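Lasurberg two-arm kit - progress note, October

To: Balakrishnan Menon
Re: trial of the Lasurberg bench kit, Bredwood site

Quick one before the budget call, full write up to follow. Short version: kit is worth keeping through the trial, not ready to say buy yet.

**Where we are**

- Both arms mounted, calibrated, talking to the same controller. Took longer than the quote said. Orozco shipped the second base plate without bolts, we lost 5 days waiting.
- Chess task is running. White set up at the far end, black pieces get moved on and off the board into the side trays. Picked chess becuase the pieces are small, tippy and all different heights - closest thing we had to the Distotside parts without signing anything for the parts.
- Controller software updated twice. Second update broke the gripper presets, rolled back, fine since.

Pick and place on pawns is good. Taller pieces still a problem, the fingers close too low and the piece leans. Orozco support says soft fingertips fix this and they're sending a set, no charge. Will beleive it when the box shows up.

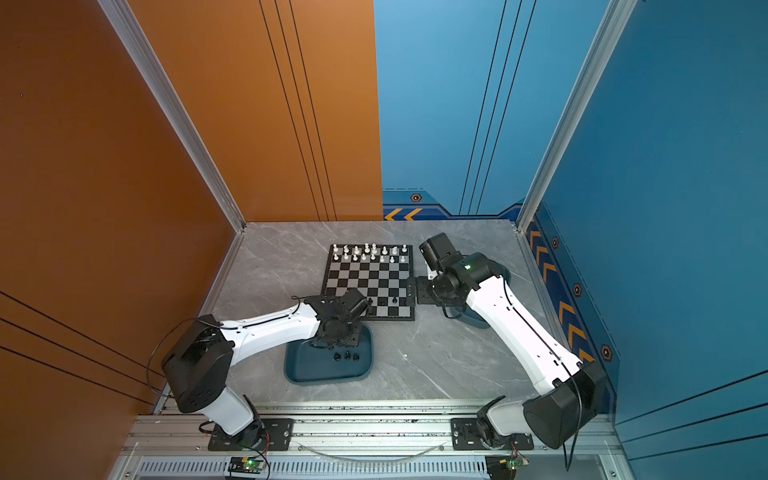
Arm-to-arm handoff hasn't been started. The two arms share the middle of the board and right now we only let one in at a time, which is slow but safe. The vendor's collision zones are there in the software but the manual page on them is thin. Have asked for a call with their engineer - no date yet.

Cabling needs work before anyone from Distotside visits. The supplied leads are longer than they need to be at the elbows. Clips ordered.

**Money**

Inside the approved amount. Only extra so far is spare gripper servos, 2 of them, bought out of the consumables line. Return window on the kit runs another 7 weeks so there's still room to send it back.

**Next**

- Fit soft fingertips, rerun the tall pieces
- First handoff test, slow speed
- Swap chess for real Distotside parts once the paperwork clears

**Need from you**

1. OK to keep the bench at Bredwood past the end of the month. The space is booked to us only till then.
2. A yes or no on the extended service plan. My vote is no, the phone support has been decent without it.

Numbers on pick success will come with the full report, don't want to quote them off a half-finished log.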